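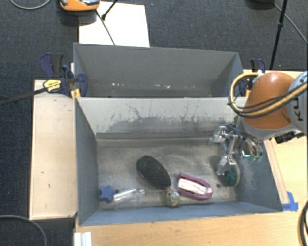 Registration of Religious Groups in Batden: Report on a One-Term Project

The subject of this report is how religious groups in the Batden district get, keep and lose legal registration. Under the national law of association, a group that wants to rent a hall, open a bank account or hire a paid minister must be on the district register. The register used to be kept by the local courts. It was moved to the district interior office after the law was amended, and the courts now hear appeals only. I worked from the paper files, which the reading room hands over in open trays. In the office's own wording a file is either "standing" or "withdrawn", and I kept the two apart at my desk the same way, one gray bin in front and a smaller gray one behind it. The front bin is the larger of the two and its back wall is badly scraped along the lower half. All page references in my notes follow the order in which the files came out of the trays.

Question

I wanted to know whether the transfer from the courts to the interior office changed the outcome for small groups. Local newspapers said that it did. The office said that it only changed the address on the form.

Sources

The register lists 1149 entries for the whole period, including renewals and changes of name. Most of these are short and contain a form, a list of founding members and a stamp. I read the full file only where a group had been refused or struck off. There were 14 such files. I also used the minutes of the district council, which run to 3077 pages, but only the sections on property and public halls. The council minutes are indexed by street and not by organization, so it is possible that I missed some mentions.

I did not interview members of any group. The department's ethics form for interviews has to be handed in a term ahead, and I chose the topic too late for that.

Findings

Under the courts, a refusal had to give a reason in writing. The reasons are usually dull: a missing signature, an address outside the district, a founding member under age. In most of these cases the group corrected the form and was registered on the second try.

Under the interior office the written reason disappears from the file. What is left is a printed slip saying that the application "does not meet the conditions". The slip does not say which conditions. Of the refused groups, 4 appealed. One of them, the Bastos prayer house, won its appeal and was then asked to apply again from the start, with a new list of members. The file ends there.

The Grutik congregation is a different kind of case. It had been registered for years and was struck off after it changed its meeting place. The law says a change of address must be reported within a month. The congregation reported it in November, and the office counted from the day the lease was signed - not from the day the group moved in. By the second count the report was on time.

The Stikano mission was refused because its name was too close to that of an existing group. I could not find the existing group in the register.

Limits

The number of refused groups is small, and I cannot say from these files whether the office treated some faiths more harshly than others. The forms do not ask for a denomination, only for a "purpose", and many groups wrote the same two lines copied from the guidance sheet. Groups that never applied leave no trace at all in this material.

The appeal court's own records are kept in the regional archive. I asked for access and was told the request would be answered in writing. I had received no answer when this report was handed in on 12/07/2019.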